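Boddale Home Forum > Kitchen and Dining > Storage
Thread: Wicker basket for fruit on a white table, yes or no
Views: 2441

zarus_flats wrote:
I moved the fruit out of the fridge drawer and need something to keep it in on the table. The table is white with a smooth top. My old ceramic bowl takes up too much room and the fruit at the bottom gets bruised. Looking at a rectangular wicker one. Does wicker scratch the top?

pantryline wrote:
I've used wicker for years. It can leave marks if you drag it. Put felt under the corners or pick it up when you move it. Rectangular is easier to fit against a wall than round.

oldmill898 wrote:
I'd stay away from it. Crumbs and bits of peel get down in the weave and you can't put it in the dishwasher. I went back to a wire basket from Sametti after 2 months.

zarus_flats wrote:
Went with the wicker anyway. Only one banana in it so far, still a little green by the stem.
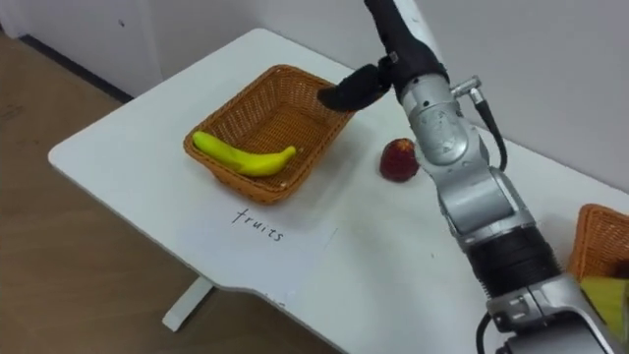

Last edited by zarus_flats, September 2021

pantryline wrote:
Good color against the white. I like the rounded corners too. Are those scuffs on the table from the basket?

zarus_flats wrote:
No, those were there before. They're faint and I mostly don't notice them. I tried baking soda on one and it didn't do much.

oldmill898 wrote:
Try a melamine sponge, but go easy or you'll dull the finish. I still say you'll be picking bits out of that basket by February.

kettle_1000 wrote:
Line it with a dish towel and wash the towel. I don't see the problem. Keep the banana away from apples if you don't want it to ripen fast.

oldmill898 wrote:
If you have to cover the wicker with a towel, you might as well buy a plain tray.

zarus_flats wrote:
I'll get the felt pads this week and leave the towel out for now. Thanks for the sponge tip.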